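Print this post | E-mail this post

Care of the Litter Box: Household Procedure

The following notes set out the procedure by which the litter box is maintained in this household. They replace the version posted in July, which did not address the floor.

The box is to be scooped 2 times each day, in the morning before work and again after the evening meal. The slotted scoop is used for this purpose and no other. Waste is carried directly to the round black bin, which stands beside the tray and is lined with a white plastic bag.

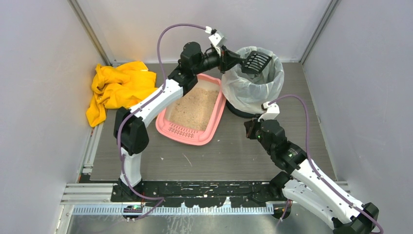 The liner should be large enough to fold well over the rim of the bin. Smaller liners from Bastos were tried and discontinued, as they slipped down whenever the scoop was tapped against the side. The present liners are sold by Tramell in rolls of 80, and one roll has proved sufficient for a season.

Litter is kept deep. A shallow layer was the practice in our former apartment on Trondumau Street, and it resulted in a good deal of scraping at the base of the tray. The pale pellet type is preferred. It should be leveled lightly after each scooping and need not be made perfectly even, as the cat will rearrange it within the hour.

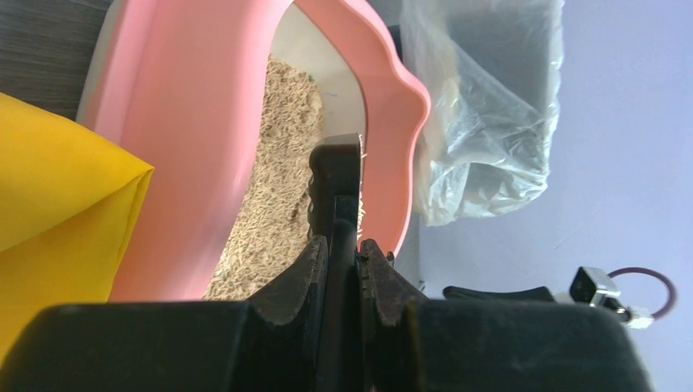
Page last changed: Tuesday, 16th October

A full change of litter takes place every two weeks. The tray is emptied, washed with warm water and plain soap, and dried completely before it is refilled. The yellow cloth is reserved for work in this corner and is laundered separately.

The floor requires more attention than was first supposed. Small flecks and bits of litter travel outward from the tray and are difficult to see against the gray wood grain. Sweeping should begin at the wall and proceed toward the tray. A mat from Lirent is under consideration, although its price of 31 dollars seems high.

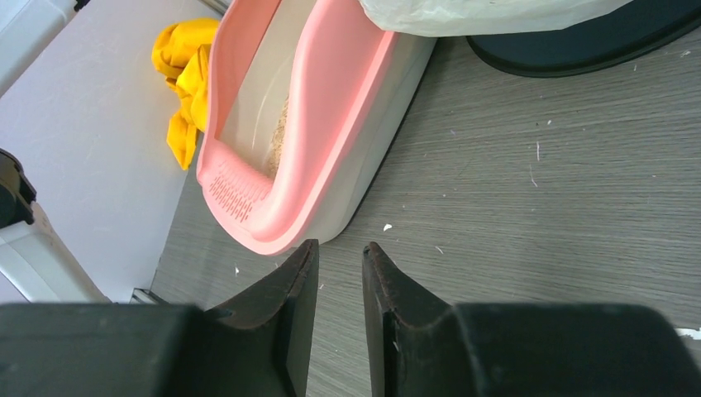

Supplies to Be Kept on Hand

One unopened bag of litter, one roll of liners, and a spare scoop. These are stored on the lower shelf of the hall closet.

Print this post | E-mail this post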